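Reading a Guidebook Against Itself
Handout 4: The Festival Chapter

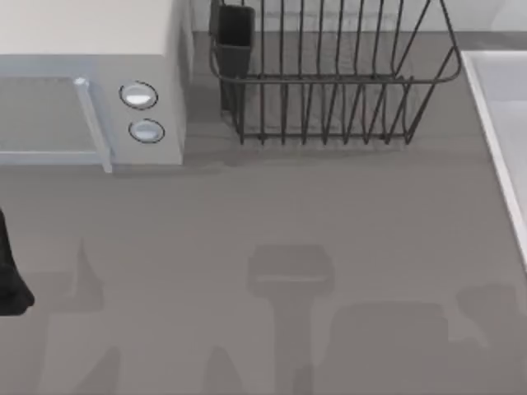 Gonçalo Garcia objects, in the margin of last year's copy of this handout, that nobody buys a guidebook for the festival chapter. People buy it for the hotel list and the map, he writes, and read about the processions on the plane home. He may be right. He got a good grade anyway, and we are still doing the festival chapter.

Reading for this session: the August pages of the Trusero guide to Pladine (both editions, in the course packet), plus the four-page leaflet from Soylu Tours. Bring a pencil. You will want to be rude in the margins.

1. What the chapter is for

A festival chapter has an awkward job. It must tell you that a thing has been done the same way for centuries, and also where to stand, what time to arrive and whether there are restrooms. The Trusero writer gets through the centuries in one paragraph and spends two pages on parking. Keep this in mind before you sneer at the leaflet, which skips the centuries altogether.

2. The word "timeless"

Go through the first edition and circle every "timeless," "age-old" and "unspoiled." Then look at what sits next to each one. On the second page an age-old blessing of the boats is followed by the sentence "Tickets at the kiosk." The kiosk is not described as age-old.

Elvia Hinojosa's essay (packet, last item) calls this "the postcard tense," a present in which villagers always bake, always sing and never check the weather. She is hard on it. She also wrote three guidebooks herself, so read her with some sympathy for the person being scolded.

3. Numbers

The first edition gives the village of Sokero 696 residents. The second gives 545. Neither edition mentions that the number has changed, and both use the phrase "a thriving community." The visitor figure for the feast is 2065 in both, down to the last visitor, which suggests that somebody copied it. When you cite a figure from a guidebook, say which edition, and find out who did the counting. If you can't find out, say so.

4. Who is speaking

Three kinds of sentence to watch for:

"Locals say..." Which ones? One, usually, and he was driving the taxi.
"You will be welcomed..." A promise made on behalf of people who haven't been asked.
"Don't miss..." An order. Guidebooks give more orders than most of us would take from a relative.

The leaflet uses the third kind almost 20 times in four pages. By the end you are not to miss the gift shop.

5. Food

Every festival chapter has a food paragraph and it is nearly always the best writing in the book. Compare the two accounts of the feast-day bread. The first edition has the writer eating it in a doorway, burning her fingers. The second has cut the doorway and the fingers and put in a price. Which would you pack? We will vote, and the losing side may submit a written complaint.

For next time

Write one page on a festival, fair or parade you have attended, in guidebook style. No "timeless." No "hidden gem." Include one piece of information a stranger could use, such as the bus. Then write a second paragraph saying what you left out to make the first one sound better. Most people find the second paragraph runs longer, and that's fine, but stop at two pages. I read these on the train.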